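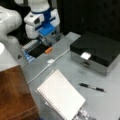 How does a lighthouse keeper spend the day?

Imagine living on Gellura, a tiny island with 61 puffins and just 2 people! Keepers there get up before the sun, and the first job is climbing 100 steps to clean the big glass lens. Then they write down the wind, the waves and the clouds in a fat notebook.

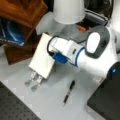

What do they eat?

Lots of soup! A supply boat called the Prevar brings potatoes, flour, letters and (hooray!) chocolate. If the sea gets too rough, the boat stays in port and the keepers bake their own bread. Could you do this job? You'd need strong legs and a really good raincoat!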